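Subject: Re: [slow-travel] Night ferry to Likport, then where to sleep?
Date: 18th October

Hello all,

I answer below the question, as the list rules ask. Please excuse my English, I write it more slowly than I read it.

> We will take the night ferry to Likport in November, two adults and
> one grandmother who does not like stairs. Is it better to stay in
> Likport itself or go on to Dendberg the same morning? We have four
> nights in total. Also, has anyone tried the Stevaro guesthouse? The
> web site is very pretty but I can not find one word about heating.

I was in the Stevaro last winter for 3 nights, so I can tell you about the heating. It exists. There is one radiator under the window and it works from five in the afternoon until the morning. During the day it is off, and if you come back from a walk at two o'clock you will keep your coat on. I asked at the desk, and they brought me a small electric heater without any discussion, but I had to ask. I would write to them before and request it for the grandmother's room.

About the stairs I have worse news. The Stevaro has 16 steps from the street door to the reception, quite steep, with a handrail on the left side only. After that there is an elevator. If she can do the steps once in the morning and once in the evening, it is fine. If she can not, I would not choose it. The breakfast is the best thing of the house: warm rolls, a soft white cheese, plum jam, and coffee as much as you want. They start at seven, and on the day I left they gave me a packed one at six, which I had not expected.

For the first question, my opinion is to sleep in Dendberg. The ferry comes in very early and Likport is closed at that hour, except the waiting room of the port. The bus to Dendberg leaves from the other side of the parking lot, and the ticket is bought from the driver. The ride takes over 20 minutes, a little more when the bridge is open for ships. Take the seats on the right side, there you have the water.

If you prefer to stay one night in Likport because of the early arrival, the Tôn is the only hotel I know which let me into the room before noon. It has a flat entrance and a wide elevator. The rooms are plain and smell a little of floor polish. I paid extra for the early room and I found this correct. The walls are thin, so ask for the courtyard side, as the trucks for the ferry stand in the street in front from the evening on.

One warning for November. Many restaurants in Dendberg close for the whole month, and the ones that stay open do not always answer the telephone. In the evening I ate two times in the same place behind the church, soup and fried fish, simple but good. The guesthouse can make a cold plate if you tell them before noon. It is not written anywhere in the room.
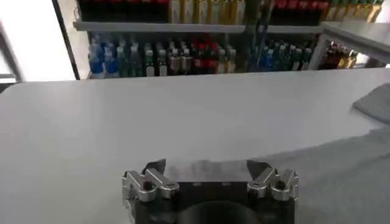

Filed under: Ferries and ports / Where to stay

I forgot to say about the return. The evening ferry lets foot passengers on board early, and you can go directly to the cabin. For the grandmother please reserve a cabin on deck 4, it is the same level as the restaurant and she will not need the stairs at all. The cabins below are cheaper, but the elevator did not go there on the ship I took. Maybe they use another ship this season, so it is better to ask when you book.

If somebody has been there more recently than me, please correct what is old. I would especially like to know if the bus still waits when the ferry is late.

With kind regards to the list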